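Regrouting shower wall, old grout keeps cracking at the corner

Posted in Tiling and Wet Areas

Remedios Bañez
2 May 2021
I regrouted the bathroom wall in February with a cement grout in a grey colour. The flat joints are sound. The internal corner has cracked along its full height twice. House is on stumps, wall is fibre cement sheet. Do I need a flexible additive?

Zeven
No additive. An internal corner is a movement joint and should not be grouted at all. Rake it out to full depth, vacuum, wipe with metho and let it dry. Then run neutral cure silicone in a matching colour.
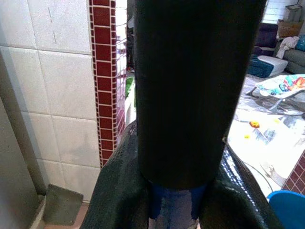

Use a 5 mm bead and tool it once. Check that the sheet is fixed to a stud on both sides of the corner. If it flexes when you press it, silicone will only hide the fault. Leave the shower off until the cure time on the tube has passed.

Gitus
Mine did the same, I just put more grout in. Fine so far.

Dela Peña
Agree with Zeven. Also do the joint where the wall meets the floor. Same rule applies. If the grout behind the crack is soft, look for a leak first.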